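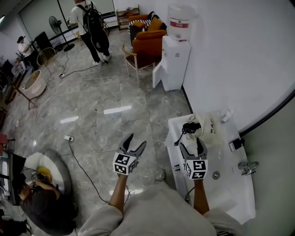 Are the robots going to take over the cleaning jobs at Gusside?

Part of the work, in time. The company's plan is for the machines to take the wiping and resetting of sink counters first, and for the people who do that now to move to other tasks or to recording. Nothing has been cut so far, and nothing has been promised past next year.

10/22/23
Posted by Giang Lục

I get asked that one a lot, so I'm putting everything I know in a thread. I clean serviced apartments for Gusside. I've also been on the recording crew since it started. This is my own account and my own view.

The short background. Gusside looks after 800 apartments. Cudik makes the robot. To teach it, people do the job by hand using grippers, and the recordings go to Cudik. You hold one in each hand and do what the robot will have to do later with its own.

Nobody from cleaning was asked about it before it was announced. We got a printed page in the break room and a meeting that was over before the night people got there. I would have done it the other way around.

What they did get right was asking cleaners to record. The first idea was to use agency people. Walard, who supply the agency staff, sent a few over and they were quick to learn the grippers. They didn't know how to clean a sink, though. They'd wipe the faucet and then wipe the counter with the same dirty cloth.

So now it's mixed. Some of us came from cleaning, some came through Walard. We learned the grippers from them and they learned the cleaning order from us.

The order, for anyone who is curious: clear the counter, spray, wipe back to front, do the basin, do the faucet last with a dry cloth, put things back. Every cleaner I know does it that way or close to it. It had never been written down at Gusside until the robot people needed it written down.

That bothers a few of my coworkers more than the robot does. Years of asking for a proper training sheet for new hires, and the one we finally have was made for a machine. I've been handing out copies to new hires anyway. Nobody has told me to stop.

About the hands. You lose your fingers when you hold a gripper. You have two tips on each side and that's all. Folding a washcloth takes me a few seconds normally. The first time I tried it with grippers I gave up and dropped it in the sink.

It gets better after a few shifts. You learn to pinch at the corner and let the counter edge do some of the folding for you. I still can't do a fitted sheet and I don't know anyone who can.

The cube with the black-and-white squares has to stay clean and has to stay visible. That was hard for me at first. My habit is to turn my wrist over when I reach for something near the wall. With the gripper you learn to come in flat.

Cables are my main complaint. They run along your arms and you feel them on every reach. I've asked for longer ones and for clips. We got clips.

Pay. People keep asking so I'll just say it. Recording pays a bit more per hour than cleaning, and you don't lose your cleaning seniority while you're on it. That second part was not in the first version. We asked for it, it took three meetings, and it's in writing now.

The target is 300 good recordings per person per week. A recording is one task from start to finish. If you drop something and pick it up cleanly it still counts, and they want some of those. If you stop halfway to talk to someone it doesn't.

I don't love having a target. In cleaning you have a list of rooms, and a bad room takes longer and everybody knows it. With recordings, a slow one and a quick one count the same, so people drift toward the quick ones. I told the lead this and she changed how tasks are handed out. Now you get a mixed list at the start of the shift.
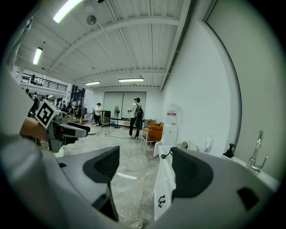 Does doing recordings wear you out less than a regular cleaning shift?

It's easier on the knees and back and harder on the forearms and wrists. You aren't pushing a cart or lifting mattresses, but you are holding weight out in front of you for most of the shift. Switching hands doesn't help when both are in use.

Following on from that, breaks. We started with the same break schedule as cleaning and it wasn't enough. By mid-shift my grip was shaky and the recordings got rejected. Now it's a short break every hour. Rejections went down, which is the argument that worked with management. Sore wrists had not worked.

It's a different kind of tired too. In an apartment I'm alone with the radio on. At the recording site there are always people in the room, somebody by the fan, somebody on a laptop, somebody asking if this take is for counters or shelves. A few of my coworkers prefer it. They say cleaning was lonely. I go back and forth.

The lead has a phrase, "do it like you always do it." Then you do, and a reviewer flags it because you wiped one spot twice. I wiped it twice since there was toothpaste on it. We've asked for reviewers to spend a day in cleaning. Two of them have done it so far. The flags from those two make more sense now.

What changes for people who don't record. This is the part I think gets skipped. If the machine takes the counters, then the rooms come back as lists with the easy part taken out. What's left is showers, ovens, beds, floors behind toilets. Same hours, all heavy work.

Wiping a counter is when you stand up straight for a few minutes. I brought this up at the last meeting and the room went quiet for a bit. The planner had been treating every minute as the same kind of minute. She wrote it down. I'll report back if anything comes of it.

Our ask is simple: when counters come off the list, the number of rooms per shift stays where it is for the first stretch, and then we look at it together with real shifts to go by. Gusside has said they're open to it. Open to it is not a yes, and I've been told to be patient.

Somebody in my messages asked if I feel bad about training my own replacement. I've thought about it. The recordings would be made with or without me. If I'm in the room I can say what a normal day looks like, and I can say when a plan is bad. I also needed the hours. Both things are true.

Another person asked if the robot is any good. I've seen it do a counter at the Yao building, where they run the trials. It was slow. It moved a soap bottle out of the way, wiped, and put the bottle back in nearly the right place. Then it tried to wipe a folded towel and a technician stopped it.

I recognized the wipe, by the way. Back to front, with a little turn at the corner. Could be mine, could be any of ours. There are more than 4,000 recordings in there by now and they all get mixed together.

I did not enjoy seeing it as much as I thought I would. I also didn't hate it. Mostly I wanted to tell it to wring out the cloth.

Things I'd tell people at other companies where this is starting: ask who owns the recordings. Ask if your face or voice is kept. Ours are stored without sound, and we had to ask for that. Find out what happens to your old position while you're recording. Get the answer on paper with a date.

Also ask to see the reject reasons for your own work. We couldn't at first. You'd just see a lower number at the end of the week and guess. Now there's a page for it. Most of mine were the cube being blocked by my sleeve, so I roll my sleeves up.

And bring your own snacks. The site has a water dispenser and that's it for facilities - the nearest store closes before our late shift ends.

Next step is shelves and small kitchen items, starting in November. Cups are fine. Anything with a thin handle is a pain. I've been practicing at home with kitchen tongs, and my kids think it's very funny.

A correction to a post higher up: seniority also carries over for the Walard people if they get hired on directly by Gusside. I had that wrong, and one of them wrote to me about it. Thanks.

I'll answer questions in the replies when I'm off shift. Please don't ask me for the names of my coworkers or the address of the site. If you work at Gusside and want a copy of the sink sheet, message me and tell me which building you're in.

Contact Giang Lục by direct message | © Giang Lục | Back to top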